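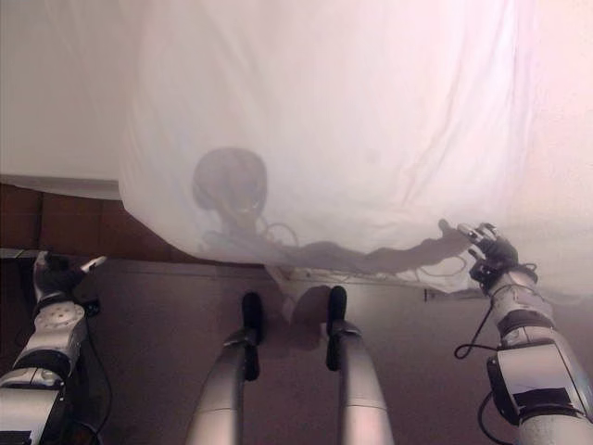 Figure 3.1 Both hands at the lower edge of a sheet, with the shadow of the head and one arm on the cloth.

Chapter 3
Lending a Hand: Teaching by Guiding and by Remote

If you have ever taught a child to fold a bedsheet, you will know how quickly words run out. You begin with "take the corners", and before long you have given up talking and put your own hands over theirs. Much of this chapter grows out of that very ordinary moment, and I hope you will keep it in mind when we come to the harder pages near the end.

There are two ways of showing a robot a task that we will spend our time on. In the first, you take hold of the arm itself and move it through the job while it records where its joints have been. In the second, you sit or stand somewhere else and steer the arms from a set of controls, watching through the robot's own cameras. Both have their devoted followers, and Annelies Rüegg and Zane Kalniņš, whose Humuvell trials we return to in Section 3.4, argued happily over the question for most of a September.

Cloth is a wonderful place to start — and a humbling one. A cup keeps its shape wherever you carry it, but a sheet changes with every tug, and it can hide the very edge you were hoping to grasp. It catches shadows too, as in Figure 3.1, where the dark shape of a hand lies up and to the left of the hand that is pinching the fabric. A person at the controls must learn which one to follow, and so must whatever is trained on the recording.

The Humuvell set began with 300 demonstrations and grew to 2,000. We will look closely at the early ones, clumsy grasps and all, as they have a good deal to teach us.

Before you read on, fold a pillowcase slowly and write down every time you change your grip. Keep your notes handy for Section 3.1.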